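Arellano protective order hearing, anyone go?

kelex_mom
Went Sunday's vigil, maybe 40 min of speeches and not one word on why the judge let him keep his guns. She filed 2 times. TWICE. Petition is at 3,092 names now, was 1,533 this morning

Heriberto Magaña
Signed. But the first filing was dropped by her, not the judge. Read the docket before you blame the court

kelex_mom
dropped becuase his brother was calling her job every day. come on 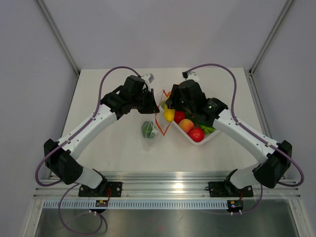

Sugeng Lumbantobing
Both of you have a point. Dropped or not, the sherrif had the report and sat on it. That's who I'd be writing to.

Heriberto Magaña
ok fair on the sheriff. still say wait for the trial

atby77
Wait for what. Next hearing is 9 am, room on the second floor, bring ID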